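Introduction to Party Politics
Notes for Week 4: Who Follows the Leader?
Thu 5 May

Welcome back, everyone, and thank you for the good questions after last week's session on coalition agreements. I have been thinking about two of them ever since, and I'll try to work my answers in as we go along. These notes are meant to be read alongside the Vahidi chapter in your reader, so please don't treat them as a replacement for it (I know how tempting that is in the spring!).

Our subject this week is succession, by which I mean what happens inside a party when the person at the top leaves. It sounds like a small matter of housekeeping, and plenty of older textbooks give it half a page. I'd like to persuade you that it deserves much more than that. A party that can't agree on how to choose a leader usually has trouble agreeing on other things too, and the quarrel over the rules is often where you first see the deeper quarrel.

Let's begin with the three broad ways of choosing. In the oldest, the members of the legislature pick one of their own, usually behind a closed door. In the second, a party congress of delegates does the choosing. In the third, every dues-paying member gets a ballot. Many parties mix these, for example by letting the legislators draw up a short list and then sending it out to the members, and the mixture tells you a good deal about who held the upper hand when the rules were written.

Our running case is the Jolluvitz city party, which some of you will remember from the first handout. For years its leader was chosen by the council group alone. When Dwight MacDonald stepped down, the group was ready to name Shahab Parsa that same evening, and it would have done so if the Rieger branch hadn't dug up an old clause allowing any branch to demand a full congress. The congress met in September. Parsa had most of the councilors behind him, but the delegates from the outer branches preferred Keyvan Amini, a man who had never sat on the council and had spent a great many evenings in their meeting rooms. Amini won by 71 votes out of 1335 cast.
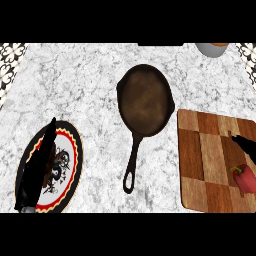 Why would a party let its delegates choose someone its own councilors did not want?

Mostly because the rules were written for a different time. The clause dated from the years when the party had hardly any councilors, and the branches were the party. As the council group grew it simply got used to deciding things, and it never bothered to change the text. I'd add that a leader picked this way starts out with a real difficulty, as he has to work every day with people who voted for somebody else. Amini spent his first months offering them posts, and Parsa took the finance brief.

Now, one of you asked last week whether a departing leader can arrange the outcome. The short answer is that they can do a lot, provided they start early. They can promote a favorite to a visible job, they can keep rivals busy elsewhere, and above all they can choose the date. A quick vote helps whoever is already well known. A long campaign helps the outsider, who needs time to travel and shake hands. MacDonald, as far as we can tell, did none of this – he disliked the whole business and said so – and the field was left wide open.

Compare this with Prisden, where the party moved to a ballot of all members. There were 3000 of them on the rolls at the time, and quite a few had joined only that year. Sepehr Ghasemi, who was party secretary, worried that new members would know the candidates only from the newspapers. Golshifteh Vahidi takes the other side in your chapter, and argues that members who get a vote tend to stay on and do the dull work of leaflets and doorsteps. I lean toward Vahidi myself, though I find Ghasemi's worry a fair one and I don't want you to wave it away in your papers.

A word on terms before I let you go. When I say "faction" I mean a group inside a party with some lasting organization of its own, such as a mailing list, regular meetings or a treasury. Friends who happen to vote alike on one evening are a good deal looser than that, and calling them a faction will cost you a mark or two with me.

For next time, please read the Vollusen case and come ready to say which of the three methods it comes closest to. Pay special attention to who was allowed to set the timetable. If the reader is sold out again, there is a copy on the reserve shelf, and my door is open after class as usual.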